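My toaster cost $71 and has opinions about bread

I've been trying to get toast right since March. I'm aware that this is a thing most people settle by the age of six.

The old toaster (a Gagnon, inherited from an aunt who also left us a fondue set) had two moods, warm bread and house fire. When it finally quit, Mayuree Rungrueang, who I've known since college and who has never once bought an appliance without reading 112 reviews first, told me to stop whining and get the plain white two-slot kind. No bagel button or window. One knob, one lever, done.

So now I have strong feelings about single-slice toasting, and you're going to hear them.

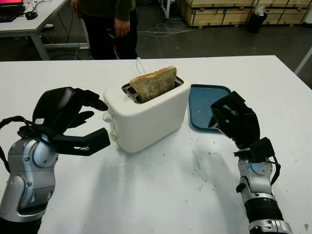

One slice, two slots

A toaster with two slots and one slice in it is a lopsided machine. On my old one the side of the bread facing the empty slot came out paler every time, and I spent a solid week believing it was the bread's fault. I rotated it. I flipped it. I once toasted a decoy heel in the other slot and threw it away, and I'd like that kept between us.

The manual's advice on this was "adjust to preference." Thank you, manual.

What works in my kitchen is dull. Use the same slot every time so you learn what it does. Go one notch lower than you think. If it comes up pale, put it back down for half a minute and stand there. Don't go check your email — that's how I lost the good sourdough.

Tall bread is its own problem. Anything from the Gardale bakery sticks out of the top like a kid in last year's pants, and you get a blond stripe along the upper edge. You can turn the slice sideways if it fits. You can also just eat the stripe. I put the jam there. 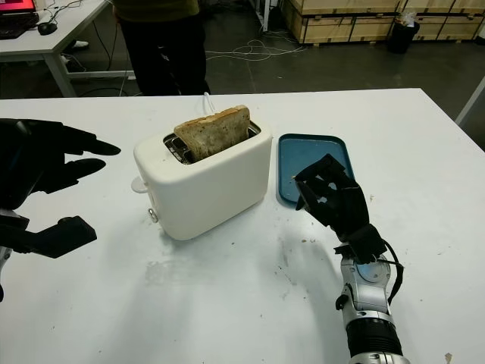 THINGS THAT ARE NOT TOAST BUT MATTER

The tray. I was against the tray. Boonmee Suwannarat swears by a tray, and he is smug about it, so I held out for months. A plate is right there, I said. But a plate makes toast sweat on the bottom if you leave it, and a tray with a rim has room to stand two slices up against each other like a little tent. Blue turns out to be a fine color for it, too, since you can see every crumb and feel judged before you've even had coffee.

The table. White tables are sold by people who don't eat. There are always crumbs on a white table, and wiping them mostly relocates them. I've tried a damp cloth, a dry cloth and a tiny Wekus handheld vacuum that sounds like a dentist. The side of my hand is still the best tool I own.

The cord. Run it out the back, away from the butter. I won't be taking questions. 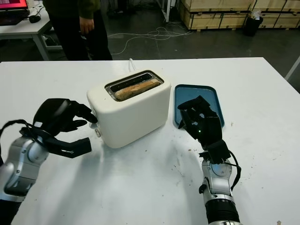

Which brings me to butter, and the waiting period. Boonmee butters right away, so it melts in and vanishes and he uses twice as much. Mayuree lets hers go cold on purpose, like a British hotel. I give it some 117 seconds (I timed it once, and now that's the number) and then butter all the way to the corners. If you stop short of the corners I don't know what to tell you. Those are the best four bites.

I still burn one now and then. You scrape it over the sink with the back of a knife and pretend it was a rustic loaf. Next up is English muffins, which I'm told need a fork, and I already resent it.

117 shares
71 comments

Recent posts
The fondue set: an update
Is my Zokidik kettle whistling or screaming?
Jam, ranked by how hard the lid is
I alphabetized the spices and regret it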